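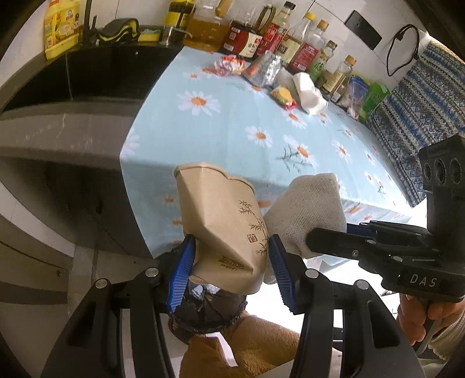
I moved the tea things off the kitchen counter in November and onto the small table by the window. The kettle was always in the way of the cutting board, and I was tired of wiping around it. Gervasio said I should just buy a shelf. I looked at one from Brallov for 95 dollars and decided I already owned a table.

The first job was finding a cloth, as the top has a burn mark from before my time. Celeste Leiva had two spare ones in a drawer and let me pick. I went with the blue. It was a bit too long, so I measured it twice, thought about hemming it, and left it alone.

Then came the sorting. I had tea in four different cupboards. Most of it was fine, one tin from Huenchumán was down to dust, and there was a box of mint that I don't remember buying. The dust and the mint went out. What stayed fits on a tray, with room for the sugar.

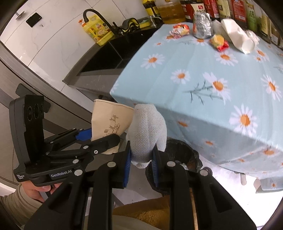

Paper cups were the part I put off. I buy them by the sleeve for when people come by, 73 cents a cup for the nice ones, and then they pile up half used. I do like the kind with the brown bamboo print on the side, but once a cup is as dented as that one it goes in the trash. The knitted gloves get the same check. White ones show everything, and if the knit has a hole in it I use it for dusting once and then let it go. The daisies on the cloth make the whole corner look cleaner than it is, so I try not to trust them.

I went through the linen drawer the same evening and gave a bag to Natália. She kept the napkins and passed the rest along to her neighbor.

Still to do: a hook for the dish towel, and something under the short table leg. I have a folded piece of cardboard there for now and it holds up fine unless you lean on the left side.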